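I finally got to sit in with the Lukumay project on Friday, and I'm still grinning about it! Chepkoech Rugemalira and her team have a new paper on teaching a robot to do simple kitchen jobs, like getting corn from the counter to the cooking pot.
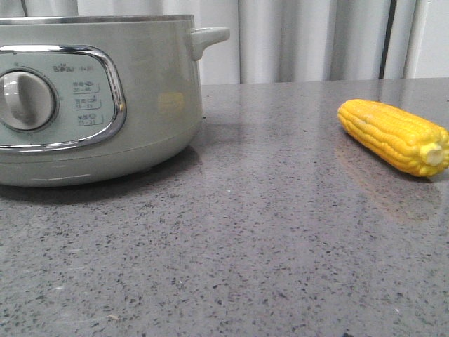
They trained it on 1,296 short demos, all done by people steering the arm by hand (my wrists hurt just thinking about it).
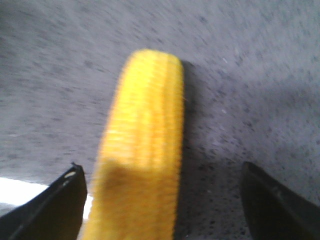

The trick is that every demo gets replayed from 3 different starting spots, so the robot sees more variety without anyone doing more work. Chepkoech wants to try a second kitchen in May, and I've already asked to come back.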